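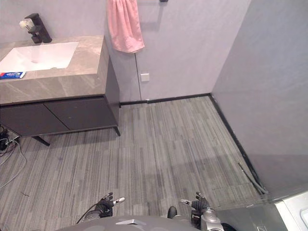

4 min read · 2 comments

Gwion Wynne has been writing letters by hand for nearly 40 years, and he still gets a little giddy when the mail comes. "My aunt in Undham started it," he told me over a very long pot of tea. "She sent me a page every December, and you had to answer, you just had to!" 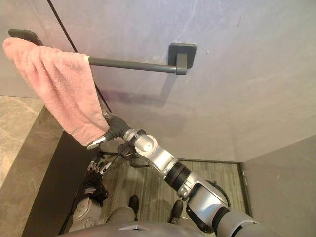 A pink towel over the bar.

He writes before breakfast, while the house in Lonside is quiet, and he never drafts. "If I cross something out, well, they can see I changed my mind, and I think that's friendly." 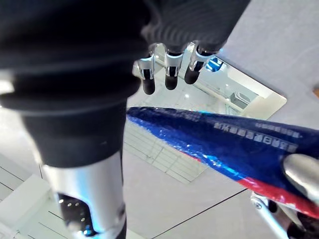 His oldest pen pal, a retired baker in Skyrme, is 70 now. They have met only once, and talked mostly about stamps.

Sign up for our newsletter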